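Search reports
Print this page | E-mail this page

Abernathy Fund: Progress Report, July
Project: Handheld gripper comparison, Zesa and Jarnel finger pads

Work in this period covered the second half of the pad comparison. The Zesa pads were finished in the previous period. The Jarnel pads were fitted to both handheld units at the start of July and have been in use since. To date 2,980 grasps have been logged over 14 object types. Flat, rigid objects were moved to the front of the schedule at the fund's request.

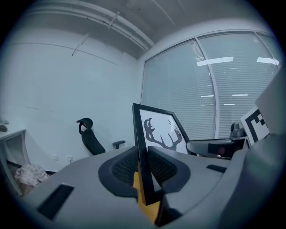
Picture frame with antler print held upright between the finger pads. Second device at right, with marker.

Grip force was set at level 2 for all framed objects. At level 3 the Zesa pads left marks on painted borders, and that setting has been dropped for both pad types. Slip is scored from the wrist video by one reviewer and checked against the jaw encoder log. The two sources disagree mostly on slow rotation, which the encoder does not register. 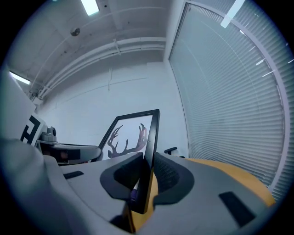
Tracking between the two units remains the weaker part of the setup. Pose is recovered by the Prokdale controller from the printed markers, and dropouts are longest when the held object comes between one unit's camera and the other unit's marker. With the picture frame gripped edge-on, the square marker on the second device stays clear to the left of it, and this grasp has been adopted as the reference pose for the latency tests. Face-on grasps will be run as a separate set.

Outstanding items:
- Repeat the thin-object set with worn Jarnel pads.
- Replace the controller firmware and rerun the latency tests.
- Deliver the slip scores in the format agreed with Abernathy.

Spending is within the approved budget. No change to the end date is requested.

Shares: 3 | Comments: 2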